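Teaching Two Arms to Clear a Lunch Tray: Final Report

Group: Wouter Vermeulen, Wiremu Brunton
November 1, 2023

1. What we set out to do

Our proposal, written in June by two people who had never moved a robot arm, promised a system that would "tidy up after a meal." Our advisor crossed out "a meal" and wrote "one tray." We thought this was unkind. By the second week we had asked if the tray could be smaller.

The task is bussing. A dirty tray goes on the table between two arms. Trash and scraps have to go in one place, used dishes and utensils in another. A person does this in under a minute while thinking about something else. We wanted to show the arms how by steering them through it many times, then train a model on the recordings. We named the project Nirniren, for reasons that made sense at the time.

2. How we taught it

Each follower arm copies a smaller leader arm that the operator holds. You squeeze the leader's handle, the gripper closes. You sneeze, the gripper sneezes. All joint positions and camera views go to disk through Floner, the logging program Wiremu wrote, which worked very well from its third rewrite on.

We recorded 514 demonstrations. Wouter did most of the plates and Wiremu did most of the utensils, until we learned that splitting the work this way gave the model two personalities. It would go for a plate slowly and carefully, then attack a fork. After that we took turns on full trays and agreed on some house rules: plates before utensils, scrape before you lift, and no hurrying at the end of a session.

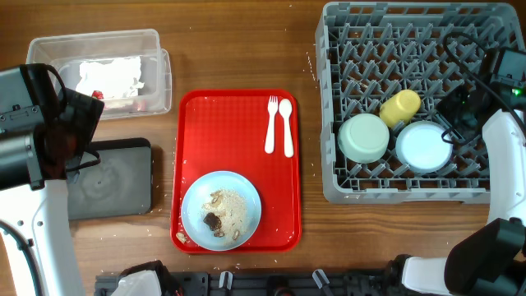
Scraping was the worst of it. Whole objects are easy to describe to yourself as you drive: go there, close, lift. Crumbs offer no such courtesy. You tilt the plate over the bin, most of the food leaves, and the rest stays put and looks at you. With no sense of touch coming back through the leader, we judged everything by eye, and early on we pushed a plate into the bin wall hard enough to trip the motor protection. The operator's name has been left out of this report at his request.

Utensils had a different problem. A plastic fork lying flat gives a gripper very little to hold. Our trick was to press one finger down on the end of the handle so the other end lifted, then close. It took an evening to find and the model picked it up faster than Wouter did.

3. Results

The trained model handled cups and bowls reliably. Plates were fair. Utensils depended a lot on the angle they started at, and with the fork and spoon close together it sometimes took both, for which we gave it credit the first time only.

It never learned when to stop. In our demonstrations we ended a recording by pressing a pedal, so the model has no idea that a finished tray is a finished tray. Left alone, it goes on picking at nothing with great concentration.

4. What we would change

Record more failed grasps with recoveries. Ours were too clean by the end, and the model had seldom seen anyone fix a mistake. We would also vary the food sooner. Our first 2 weeks used the same stale crackers, and the model became an expert in those crackers.

Recordings and the Floner source are in the lab's shared folder. The tray has been washed, by hand.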